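## 3. First pick-up test with the hand-held grippers

Do this section after the linkage arms are pinned and the finger pads are glued. If you printed the Pileck version of the handle, the steps are the same, but the trigger travel is shorter.

You need:

- both assembled grippers
- a 2 mm hex key
- scrap paper and light packaging, cut into uneven pieces
- a cloth for the table - paper slides too easily on bare glass or varnish

**CAUTION:** Keep loose sleeves and hair clear of the linkage. The arms close fast and will pinch skin between the crossbar and the pivot pins.

1. Leave the glued pads overnight. Pads that have been tested early creep toward the fingertips and have to be scraped off.
2. Squeeze the trigger slowly with nothing between the fingers. The fingers should stay parallel the whole way. If one leads the other, go back to section 2 and reset the pins.
3. Spread the cloth flat and put a few scraps near the edge.
4. Hold the gripper by the handle, below the body. Do not steady it by the arms.
5. Lower the tip over a scrap, close the fingers, and lift straight up.
6. Count to 15, then release. A scrap that drops before then means the pads are too smooth or the Dulorel return spring is too stiff.
7. Repeat with the second gripper.
8. Try both together, one in each hand or one per person. Work on separate scraps first.

**Note:** Creased pieces are harder than flat ones. Start with a piece that has a raised corner or flap. 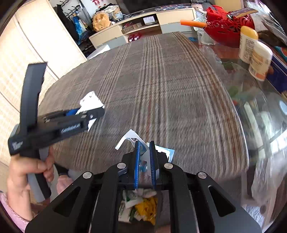
*Fig. 3. Scraps of paper or thin packaging at the tips of both grippers. The blue finger pads are nearly parallel.*

9. If the fingers twist under load, tighten the outer pivot screws a quarter turn and test again. Do not go past three quarter turns in total.
10. Wipe the pads with a dry cloth before storing.

**Note:** The Wirkham pad sheet sheds a little dust on first use. Wipe it off before you start recording results.

Pad wear and replacement are covered in section 4.

Tane Halliday, revised 27/09/2026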